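### 1/
New documentary series "Second Reading" starts tonight at 8 on Brondport Public TV. Four episodes, each one following a single bill through the state house. I've seen the first two.

### 2/
Episode one is about the Ulier ferry bill. The ferry carried 2,395 riders in its last full month, and the state wanted to cut the winter runs. The crew follows Rep. Fabian Lanz, who sponsored the bill to keep them.

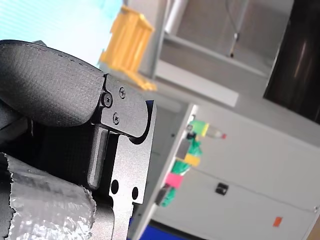
### 3/
Lanz is a good subject. He gets tired and snaps at people, and the editors left it in. There's a long stretch in his car where he works out that he's 38 signatures short on the petition and goes quiet.

### 4/
The other side gets equal time. Sen. Hauser wants the money for road repair and takes the crew out to the Skuvstead turnoff to show why. I came in siding with the ferry and was less sure by the second half.
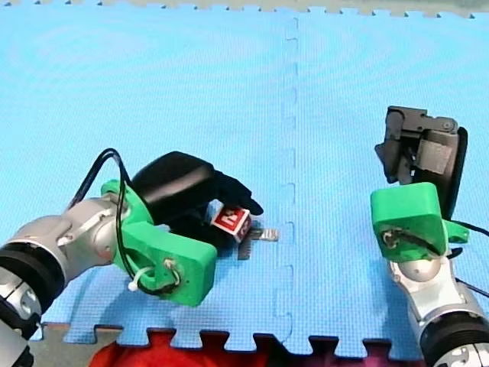

**Johanna Imhof** · TV and local politics · Fri 10 March

### 5/
Episode two is weaker. It covers a school lunch bill and spends most of its hour in one hearing room. The testimony matters, but you need to know the rules of the chamber already, and the narration doesn't help much.

### 6/
One thing I'd change in both: the on-screen numbers go by too fast. The ferry petition ends at 1,541 names and the road petition at 882. Those are on screen for a couple of seconds each - I had to go back twice.

### 7/
The music is also too much. Committee votes don't need drums.

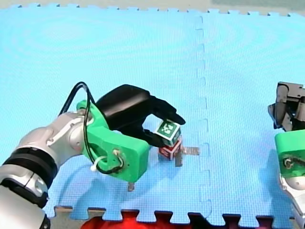
*Two robot arms over a light blue foam mat.*

### 8/
Episodes three and four weren't ready for review. Three is on rent deposits. Four is supposed to follow the budget through May, and they were still cutting it last I heard.

### 9/
If you only have time for one, watch the ferry hour. It repeats Sunday at noon, and the station says it will be on their site the next day, free, with captions.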